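Minutes of the regular meeting of the Starkberg Off-Road Riders Association, October

The meeting was called to order by the chair at 7:00 p.m. in the clubhouse at Starkberg. A quorum was present. Representatives of the Vuvden and Restrepo clubs attended as guests without a vote.

## 1. Approval of the agenda and previous minutes

The agenda was adopted with one change: the discussion of the Vuvden sound readings was moved from New Business to the Track Report, so that both could be taken together.

The minutes of the September meeting were approved with a correction to item 4. The text recorded that the 125 class and the Junior class would share a gate at the final round. It should have stated that they would share a practice session. The gates remained separate.

## 2. Race director's report

The race director reported on the last two rounds of the season.

The Restrepo round ran the full program. Heavy rain during the night left the lower section of the course under water, and the start of practice was moved back while the crew cut a drainage channel behind the second table. The Vet class agreed to a shortened first moto. Both motos in all other classes were run at the scheduled length.

Two protests were received at Restrepo. The first concerned a pass under a yellow flag in the second Open B moto. After hearing the flagger and both riders, the race director upheld the protest and docked the rider concerned three positions. The second, concerning fuel, was withdrawn before the hearing.

The final round at Starkberg was run in dry conditions. The water truck made a pass between each pair of motos, and riders in the later classes complained that the face of the uphill double had been left slick. The race director accepted the point and asked that the operator be given a written plan for next season showing which sections are to be left alone after midday. This was agreed. 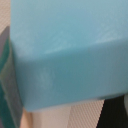
*Photo: Starkberg Off-Road Riders Association*

The race director also raised the matter of late scoring sheets. At both rounds the results of the first motos were posted after the staging call for the second, and gate picks had to be made from a handwritten list. Members discussed whether the delay lay with the transponder download or with the manual check that follows it. It was agreed that the manual check would continue, and that staging for second motos would not be called until results had been posted for 30 minutes. The same period is to be used as the protest window, replacing the wording in the current supplementary rules.

## 3. Track report and sound readings

The track crew reported the following work completed since the last meeting:

- the backstop behind the starting gate rebuilt and leveled
- new drain pipe laid beneath the crossing at the pit entrance
- the inside line of the first turn widened on the approach
- damaged fence posts along the spectator side replaced

Two gate sections remain slow to drop on the left side. The crew has changed the springs once with no lasting improvement and now believes the pivot bar is bent. A replacement bar has been priced, and the crew was authorized to order it before the winter shutdown.

The Vuvden guests presented readings taken at their property line during their last open practice. The highest reading was recorded while the Open class was on the course, and it stayed within the limit of 80 decibels in their land use permit. They advised that the permit comes up for review in the spring and that they expect closer attention to Sunday-morning start times than to the readings themselves. Starkberg operates under a similar permit. The chair asked that the Vuvden figures be kept with our own.

A member asked whether mufflers would be tested at technical inspection next season. The race director replied that spot tests are already allowed under the rules and that regular testing would require a second inspection lane. No motion was made.

## 4. Financial report

The financial report was presented and accepted. Income from entries was higher than in the previous season, mostly from the 65 and 85 classes. Income from gate admission was lower, which the report attributes to the wet Restrepo weekend. Expenses were in line with the budget except for diesel and ambulance cover.

The ambulance provider has notified the association that its standby rate will rise for next season. The board had asked for a quote from a second provider, but that provider could not commit to having a crew on site for the whole of practice. Members agreed that no wheel turns on the course without medical cover in place, and that the present provider should be retained at the new rate.

Rider entry fees were then discussed at length. Three options were put forward: leaving fees as they are, raising all classes by the same amount, or raising adult classes only. Several members with children in the small-bike classes spoke in favor of an equal increase, on the grounds that those classes now fill the largest gates and use as much track time as any other. Others felt that the small-bike classes should stay inexpensive for families racing more than one child.

**Motion:** to raise the entry fee for adult classes by $3 per class, with no change to youth classes.
**Result:** carried.

## 5. Awards banquet

The banquet will be held in November in the main room of the clubhouse. Doors open at 5:30 p.m. and dinner is at 6:30 p.m., with awards to follow. The kitchen will be available from noon.

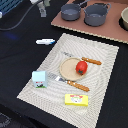

*Plate with toy tomato on a woven placemat.*

Trophies will be given to the top finishers in each class on the basis of season points, with the lowest single score dropped. A rider must have started at least one moto at each host track to qualify. Two riders in the Women's class are tied on points after the drop. Under the rules the tie goes to the rider with the better finish in the last moto of the season, and the points keeper confirmed that this settles the matter.

Riders who are unable to attend may send someone to collect for them. Uncollected trophies will be held at the clubhouse until the first work day of the new season – they will not be mailed.

A request was received to open the banquet to riders who raced only one round. It was agreed that they are welcome at the regular ticket price.

## 6. Unfinished business

**Nornus timing system.** The trial period for the Nornus system ended with the final round. The points keeper reported that it recorded laps correctly in all motos but that the loop at the finish picked up bikes idling in the mechanics' area on two occasions. The supplier has suggested moving the loop to the far side of the finish jump. Members were in favor of a second trial at the opening round with the loop in the new position before any purchase is considered. The points keeper will arrange this.

**Number plates.** The proposal to require side plate backgrounds by class color was tabled at the last meeting and was taken up again. Concern was expressed over the cost to riders who compete in more than one class. The proposal was amended to apply to front plates only.

**Motion:** to require front plate backgrounds in the class color, effective from the opening round.
**Result:** carried, with two members opposed.
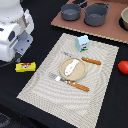
The rules page will be updated with a color chart before registration opens. Riders who enter two classes on the same motorcycle may use the background for either one, provided that they state which at sign-up.

## 7. New business

**Next season's schedule.** The three host clubs have exchanged draft dates. Vuvden has asked to hold the opening round, and Restrepo would prefer to move out of the fall. Both requests can be met if Starkberg gives up its early summer date and takes the one after it. The race director noted that this would place the Starkberg round close to the regional qualifier, when many of the faster riders will be traveling. After discussion, members asked the race director to go back to the host clubs with the later date as an offer, on condition that Starkberg keeps the final round.

**Flagger training.** It was agreed to hold one training session before the opening round and to require attendance for anyone flagging alone at a station. Blue flag use was singled out as needing attention. Lapped riders in the Open B class were shown the flag late, or at different points from one lap to the next, and some held their line when the leaders arrived.

**Pit bike riding.** Complaints were again received about pit bikes being ridden after dark in the camping area. The existing rule is first gear only, with a helmet, and no riding after 9:00 p.m. The rule will be printed on the camping pass, and a second warning will mean loss of the pass for the weekend.

## 8. Next meeting

The next regular meeting will be held in November at 7:00 p.m. at the clubhouse. Nominations for board positions will be opened at that meeting and closed at the one following.

The meeting was adjourned at 9:10 p.m.

Respectfully submitted,
Secretary, Starkberg Off-Road Riders Association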